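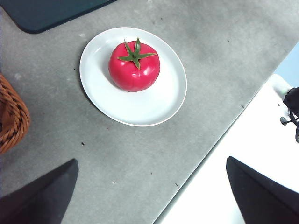
Good evening, and thank you all for coming out to Kutville when you could be home with your supper. I'm going to talk about serving a tomato, which I grant you sounds a small thing — pause here, let them settle.

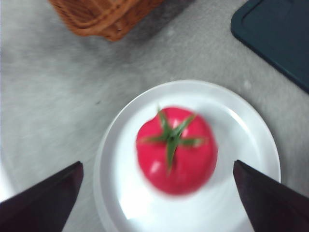 My allotment at Rudia gave me 485 tomatoes last year, and I spoiled plenty of them by fussing. Basil, oil, a whole garden on top! These days I'd have one on a plain white plate, with the green star left on, and the basket kept close by for anyone wanting seconds. Ask who keeps theirs in the fridge. Then on to salt.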